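Crisanto Mercado spent five years on the retreat from Zindcombe, a withdrawal most histories of the campaign cover in a paragraph. His book follows one rearguard battalion of 546 men, ordered to hold the river crossing until the last of the division's guns were over.

"The order said hold until Friday," Mercado says. "It didn't say what to do after that, and the telephone line to headquarters at Dusberg was already dead."

The battalion commander, Major Ong, kept two companies on the east bank and sent the rest back to dig in behind the rail embankment. Mercado thinks the choice has been misread.

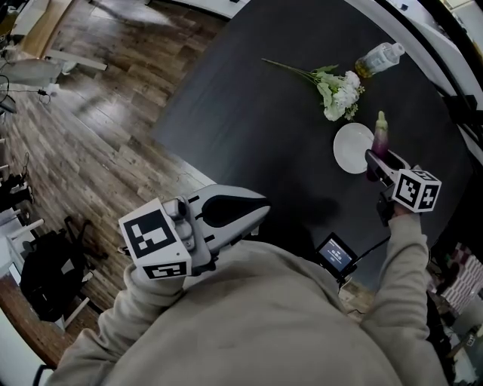 "People call it timid. He had 60 rounds left for each mortar and no transport. If he had put everyone on the east bank, he would have lost them all by noon."

The two forward companies came back across after dark. Mercado went through the burial records himself and found 52 dead, fewer than the official history gives. He puts the difference down to stragglers who turned up in other units in November.

He is less sure about the bridge. The engineers' diary says it was blown at 4 a.m. – the infantry accounts all put it after sunrise. "I printed both," he says. "I couldn't settle it."

His next book deals with the supply depot at Skimano.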